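How to Run a Hands-On Robot Table at Your Open Day

Posted Nov 4, 2023 by Gunhild Oddsson

When Dagný Holst first asked me to put a robot arm on a table at the Stavoston open day, I pictured a rope, a polite crowd and me talking too much behind it. We have done it twice now, and I still talk too much, but the rope is gone and people stay far longer than they used to. Several folks from other labs have written to ask how we set it up, so I've finally sat down to put it all in one place. Get yourself a coffee, this runs a bit long!

Pick a job people know from home

Our first year we had the arm stack plain blocks. It was fine, and it was dull, and by lunchtime even I was looking out the window. The second year we switched to play food and toy cookware, and the difference was wonderful. Everyone has an opinion on how a table should be set. Grandparents gave the arm instructions out loud. Go to a toy store (or raid your own kids' room, with permission) and choose pieces that look different from each other and that your gripper can close on without a fight. Flat, thin things are the hardest, so keep one or two for the moment when the audience is warmed up and ready to root for something tricky.

Set the table

Cover your work surface with something dark first and tape it well underneath. Put a placemat on top and treat it as the stage, with the cookware standing behind it. Then do your teaching with the pieces exactly where you want them to be on the day, and mark the corners of the mat with small bits of tape, because somebody is going to lean on it. I leave my setup alone overnight if I possibly can.

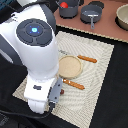 Bring the arm down slowly the first time, with your hand near the stop button, and watch how the fingers meet the mat. A woven mat with ridges is kinder than bare tabletop if you come in a hair too low, but it can also catch a fingertip, so I like to stop a little above it and creep the last bit. Write down the height that works. I didn't, the first year, and spent a good part of the morning finding it all over again while a very patient family stood there eating cinnamon rolls.

Check your cable while you're at it. Move the arm to the farthest spots it will visit and make sure the loop has slack in all of them and never sweeps across the food.

Plan the visit itself

We take groups of 7, which is as many as can see properly without anyone being stuck behind a tall dad. Each group goes like this:

1. Say hello and show where to stand. Keep it short (I'm working on it).
2. Run one pick and place with no talking at all. People like to just look.
3. Run it again and explain as you go.
4. Let a visitor move one piece to a new spot, with the arm stopped and your colleague watching.
5. Run it once more and ask the group to guess what will happen before you press start.

Step five is my favorite. A missed grab gets a bigger cheer than a good one, so please don't be embarrassed when it comes. Reset, smile and try again.

Things to sort out the week before

Ask your safety person to look at the speed limits with you, and do it early. Ours wanted a line on the floor, which we hadn't thought of. Print your signs large. Our open day is in July, and the hall gets warm, so we bring water for the helpers and swap places every hour. We also ordered 1000 stickers, which seemed silly until we saw how many one small child can wear.

If you'd like our checklist, write to Dagný at the front office and she'll send it along. And if you try this with something other than food, do tell me how it went. I've been thinking of a toolbox for next summer.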